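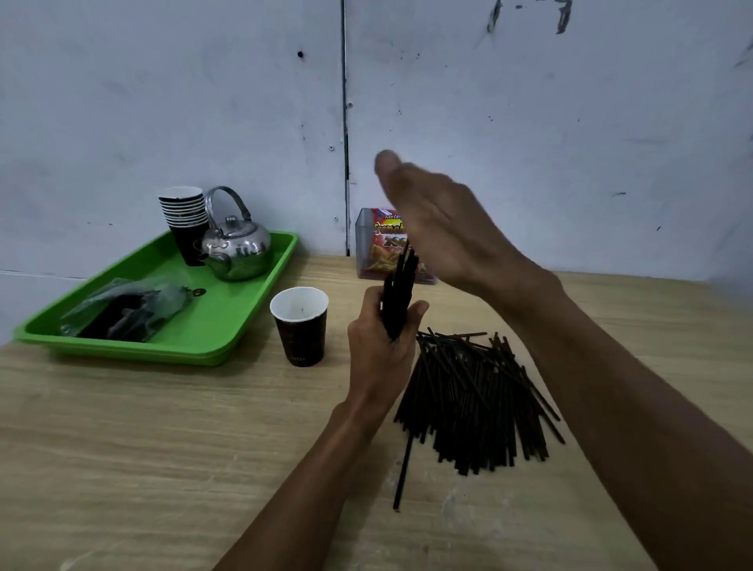 Figure 1. Bundling black drinking straws by hand at the test table, with the cup tray and kettle to the left.

Is the Benico Table Kit worth the money for a small drinks counter?
Project report, Applied Automation, Barumville Technical College

1. Why we picked this

Benico sells a tabletop automation kit to cafes and snack stands. The sales page says it can learn "any counter task" from recordings of a person doing it. You record the task, send the recordings to Benico's training service, and get back a program that runs on the kit's arm. Our course asked us to review one product on the market and decide whether we would tell a small business to buy it. We had the kit on loan through Bremska, the regional dealer, for most of February.

We should say up front that we did not expect much. Two of us have worked at counters and had doubts about the word "any."

2. The tasks

We chose two jobs that come up before opening time. The first was taking a paper cup off a nested stack and standing it on the table. The second was taking straws from a loose pile, making a bundle, and evening up the ends so the bundle would fit in a holder.

The cup job is close to one in Benico's own demo video. The straw job is not in any of their material. The dealer told us it "should be fine."

3. Recording

Benico asks for at least 30 recordings per task, shot from head height, with both hands in view as much as possible. The guide says this takes an hour. For cups that was fair. For straws we needed a full afternoon, mostly because the upload tool kept rejecting clips. The only message it gives is "hand tracking incomplete." It does not say at what point in the clip the tracking was lost, so we guessed, recorded again, and uploaded again.

Our best guess is that the tool has trouble when one hand moves fast. To even up a bundle you hold it upright in one hand and tap the tops with the flat of the other, and a natural tap is quick. When we slowed the tap down, more clips were accepted. But then we were teaching the machine a way of working that no one at a counter would use – a point the guide does not mention.

Thin black straws lying on top of each other may also be hard for the software to tell apart. We asked support about this and were sent a link to the guide.

4. Results

Cups: Benico claims a success rate of 93 percent on "common serving items." Our own result was lower but not terrible. The arm usually got one cup. When it failed, it mostly pulled two together and did not notice. A worker would have to watch it, which takes away much of the point.

Straws: out of 10 tries, the arm never made a bundle we would have put in a holder. It could close on part of the pile and lift it. After that the straws slid, and the squaring step either missed or knocked them sideways. Benico's report page still marked several of these runs as "completed," as the arm had gone through all its motions. We think this is misleading, and a shop owner reading only the report page would get the wrong idea.

5. Cost and service

The loan price does not include training. Each task is billed separately, and a retrain after you move things on the table is billed again. We shifted the tray a little to the right to see what would happen and the cup program got clearly worse. Small counters get rearranged all the time.

Training took 5 days for the straw task. Bremska was polite and answered the phone, but could not look into the training service and had to pass every question on.

We compared the kit on paper with the Grigaitė dispenser, a plain spring-loaded straw and cup holder with no motor. It does less, and someone still has to load it. It costs about what Benico charges to train one task.

6. Limits of our test

We had one kit, one table and one kind of straw. Our recordings may have been worse than what a trained operator would make. We did not try Benico's on-site setup service, which costs extra. We also worked in even indoor light and did not test near a window.

7. Recommendation

We would not advise a small counter to buy the kit at the current price. The cup task might suit a larger site that never moves its equipment and has staff nearby. For straws we would not use it at all. If Benico changed the report page to show whether the task was really done, and told users why a clip was rejected, we would be willing to test it again next term.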